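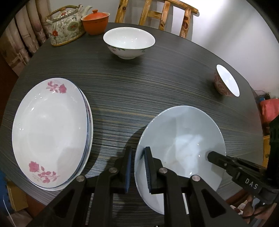
Talk notes, Ranwood library, evening slot. 40 min then questions. DON'T read these out.

Start: thank Darren Hartley for the room. Phones off. Ask who here has ever lived in a house with no running water. Wait. Let them talk a bit.

Then: my subject tonight is the old Ranwood water line, who dug it, who paid, and why half the town refused to hook up.

BEFORE THE LINE

Wells. Hand pumps on Chow Street, two of them, one always broken. People carried water home in the morning and again before supper. Laundry day = whole day.

Horau creek was the backup. Nobody liked it. Tasted of leaves in fall, worse in summer. Read the line from the Mansour letter here ("we strain it through a dish towel and call it clean"). Ashraf Mansour let me copy the family letters, say thanks, he's probably in the second row.

The dry year. Wells drop. Town meeting in January, packed, people standing on the stairs. Slow down here, this is the good part.

THE VOTE

Passed by 208. Opponents said it was rigged, no proof either way, I looked. Don't get stuck on this, last time I lost ten minutes.

Cost to hook up was the real fight. If you had a good well why pay? Fair point, and say so. The farms on the north side never did join in that first round.

Preltura got the contract. Small outfit, mostly ditch work before this. Foreman was Zdzisław Olszewski (practice the name! zh-JEE-swahf, close enough). Kept a daybook. Weather, hours, who showed up, who didnt. Best source we have.

DIGGING

More than 3000 feet of trench the first season. By hand for the stretch under the rail bed. Read daybook entry, the one about the rock. Pause for laugh.

Trench wall caved in by the church. Two men hurt, both lived. Keep it short, there are relatives in town.

WHAT CHANGED INDOORS

This is where people perk up, so don't rush. Water at the sink. Sounds like nothing. Dishes first of all: before, you heated a kettle, one pan to wash, one to rinse, same water for everybody's plates till it went gray. After, you could rinse under the tap and even leave something to soak without feeling guilty.
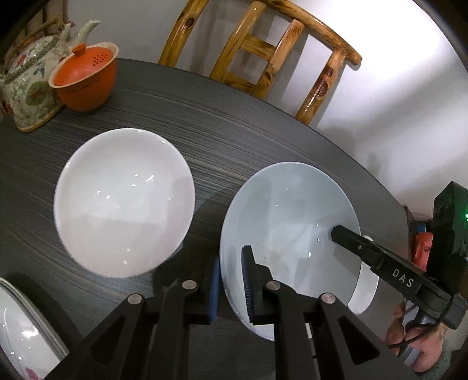
Slide 9. White bowl and a pale bluish one, dark round table.

Osvaldo Morelli's story about his grandmother, she went on saving her rinse water for the tomatoes for years after. He tells it better, if he's there ask him to stand up and do it.

Also baths. Also house fires, hydrants went in the next year and the insurance men came round. Check date on that before the talk!!

First water bills. People furious. One man paid in pennies, the clerk made him wait while she sorted all of it.

THE HOLDOUTS

5 houses on the ridge stayed on wells right through. Zbigniew Zieliński grew up in one, told me the pump froze solid most winters and his father would not hear a word about it. Pride, mostly. Some of it was the taste, he still says town water tastes like a nickel.

CLOSE

Most of the old pipe is out now. There is a peice of it on the front table, pass it around, it's heavy, two hands please.

Ask for letters, receipts, photos, anything in a drawer. Sign up sheet by the door.

Questions. If somebody asks about the new rates, send them to town hall.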